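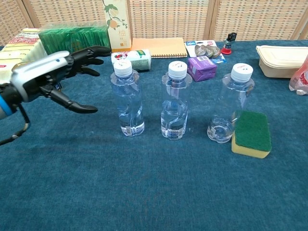 From: Stader (list member, Navusthorpe)
To: Household Storage and Reuse list
Date: 2026-08-06
Subject: Re: Half-full bottles, keep or dump?

Replying to the question from the Birhane Street house, which I have copied in below so the people on the digest can follow.

> We are clearing the back room before the new shelves go in and keep
> finding water bottles that somebody opened and put down. Some are half
> full. Is there any point in keeping these for plants or for rinsing
> brushes, or do we just pour them out and recycle? Also, does the cap
> stay on or come off? We were told both. And what do other people do
> with the odds and ends that pile up at the back of a work table? Ours
> has become a second pantry.
>
> Birhane Street

Bottles first. The three on the table here are clear plastic with white screw caps, and each has water in it to roughly the halfway point. I would not drink from a bottle if I didn't know who had opened it or when. For plants it's fine. For brushes it's fine too, but pour it into a jar. The kind with a twisted or wavy body is awkward to get a brush into, and the neck is too narrow anyway.

What we do at our place is this. Any opened bottle without a name on it goes to the front of the table at the end of the day. If it's still there the next morning it gets emptied into the watering can. The empty goes in the bin by the door. We had a rule before that people should write their initials on the cap. It lasted until the marker dried out.

On caps, ask whoever picks up your recycling. Ours in Navusthorpe wants the bottle empty, squashed, and the cap screwed back on. Before March they wanted the caps off and we kept a bag of them under the sink. I still have the bag. If somebody on the list collects caps for a school or an art project, write to me off list and you can have it.

If you want to keep a few bottles for rinse water, pick ones with the same size cap and stand them in a row where you can see the level. Don't lay them down, even with the caps on tight. I lost a folder of receipts that way. A table covered in carpet, like the blue one, holds onto a spill, so you want to get at it right away. Blot it with a towel and leave the window open. The kitchen sponge we keep by the bottles, green scouring layer on one side and yellow foam on the other, is all right for caps and jars. I would not use the green side on the carpet, as it will pull up the fibers. I wouldn't use it on a clear bottle either if you care how it looks after.

Now the back of the table. Ours does the same thing as yours. Against the folding screen there is a tall cream carton with an orange fruit and a green leafy branch on it, a can lying on its side, a green box still in its plastic wrap, a tan spiral notebook, something in a blister pack, and a little purple box. There is a stack of packaging in cream and red at the end as well. None of it belongs together and all of it was put there by people who meant to come back for it.

I have tried sorting that row by size and by who brought it. Neither one held up for long. The sort I use now is by where the thing should end up:

Kitchen: cartons, cans, anything to eat or drink. Check the date and walk it over the same day.
Desk: notebooks, pens, anything with writing in it. Look inside the cover for a name before moving it.
Hardware drawer: blister packs with metal bits in them. Leave them on the card until you need them, or you lose the size.
Don't know: boxes still in their wrap. These get a sticky note with the day on it and nine days' grace.

Nine days was picked so that it covers two weekends if you start on a Friday. After that the box goes on the swap shelf. We have had one complaint about this, and the item was still on the shelf when the complaint came in.

Cans should stand up or go in a crate. One on its side will roll as soon as somebody leans on the table.

For the shelves, measure your tallest carton before you set the heights. We set ours by the jars and the cartons had to go in at an angle for a month. If they are the Stulik shelves you asked about in March, the brackets can be moved, but you have to take everything off first, so do it before you load them.

One question back to the list. Has anyone found a tray that fits along the back of a work table and doesn't slide on carpet? I am looking for something 36 inches long with a low front edge. I have tried a boot tray and it was too deep.

Stader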